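Tivbridge Shoppers' Union Questions "Fresh Promise" Label Ahead of Regional Rollout

September 22, 2024
By Wumpini Wumbei

TIVBRIDGE - The Tivbridge Shoppers' Union today called on the Drallum grocery chain to publish the rules behind its "Fresh Promise" label before the label is added to produce displays in the rest of the chain's stores. The union says it has asked for those rules in writing 2 times and has received a brochure.

The label, a green sticker with a check mark, first showed up in April at five Drallum stores. According to the chain's own announcement, it means that produce has been "selected with care and offered at its best." The union does not dispute that those are nice words. It would like to know what they mean in days, in degrees, or in any other unit a shopper could check.

"I have read the brochure front to back, and I still can't tell you how old a labeled head of lettuce is allowed to be," said Omprakash Kaushik, who chairs the union's food group. "Maybe there is a limit. If there is, print it. If there isn't, then it's a sticker, and people should know they are paying for a sticker."

Drallum has said the label does not raise prices. The union's members compared receipts from labeled and unlabeled stores over the summer, 1,090 receipts in all, and found that seven common vegetables cost more where the label was in use. The union is careful to say that this does not prove the label is the cause. Rents differ, deliveries differ, and one of the labeled stores was remodeled in the spring. But the chain has offered no figures of its own, and "it does not raise prices" is a claim that ought to come with some.

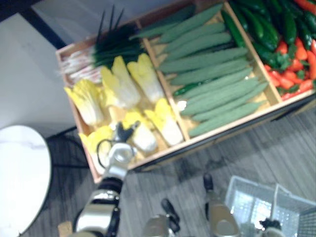

The union's second complaint has to do with cut produce. Whole vegetables give shoppers a fair amount to go on, such as weight, firmness and the look of the skin. Once something has been cut, the clock runs differently, and the Fresh Promise brochure has nothing to say on the subject. Napa cabbage is a good case. It is often sold halved, like the ones sharing a divided wooden crate with cucumbers and peppers, and a shopper looking at yellow leaf tips and a white base has no way to learn when the knife went through. A cutting date would settle it. The union has asked for one on every halved or quartered item that carries the label.

Drallum told the union that cutting dates would be "confusing to customers." The union has not met the customer who is confused by a date.

The union also wants to know who does the checking. Drallum says labeled stores are reviewed by Osei, an outside firm, under a program named Vurkgate. The union asked for a copy of a single completed review, with the store name blacked out if need be, and was told the reviews are private. It then asked whether any store had ever failed one. That question has not been answered.

"An inspection that no store fails might mean the stores are terrific," Kaushik said. "I'd be glad to hear it. It might also mean the inspection is easy. From the outside those look exactly the same, and the outside is where we've been asked to stand."

The union is not asking shoppers to avoid Drallum or to ignore the label. Several members shop there every week and plan to keep doing so. It is asking for the written standard, the age limit for each type of produce if one exists, cutting dates, and the pass and fail totals from the Vurkgate reviews - all of it posted in the stores, next to the stickers.

The union will print any reply from Drallum in full in its next newsletter, including any part that shows the union to be wrong. Shoppers who have kept receipts from both labeled and unlabeled stores are invited to send copies to the union office in Tivbridge, with names and card numbers removed.

The Tivbridge Shoppers' Union is paid for by member dues and takes no money from grocery chains, growers or label programs.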